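Ticket 528: drawer demo stops before closing (open day build)
Opened by: Debora Sartori
Date: 2023-06-14
Project: Pistis
Priority: high
Status: resolved, one item left open

Problem
The simulated bedroom demo for the Kandden open day stops partway through. The robot should open the upper drawer of the cabinet, pause, then push it shut. On the demo machine the drawer opens and the run hangs at the pause. No error on screen. The same build finishes normally on my desk machine.

Steps tried
Restarted the simulator and loaded the scene again. Same result.
Swapped the network cable and turned off the visitor display. Same result.
Ran the task with the left arm parked – no change, so I put it back as it was.
Stepped through the run by hand and stopped it with the drawer open.

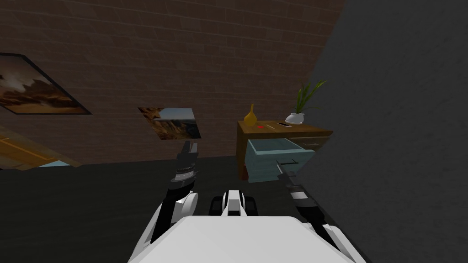
Stepped run, upper drawer open, right gripper just below and in front of the drawer front.

The log shows the planner waiting for a "drawer settled" message before it starts the push. The message is only sent when the drawer speed stays under the limit for 200 steps. On the demo machine the physics rate had been left at the setting from the Zanetti visit in March, and the drawer never quite counts as still.

Fix
Set the physics rate back to the project default and added a time limit of 8 seconds to the wait. If the limit is reached, the run carries on and writes a warning to the log. Both changes are in the open day branch.

Check
Ran the full sequence from the start menu, then again with the visitor display on. Drawer opened and closed each time. No warnings.

Still open
The reset button on the Stunden panel needs 2 presses before the scene reloads. It does not stop the demo, but whoever is presenting should know. Moved to its own ticket – please do not reopen this one for it.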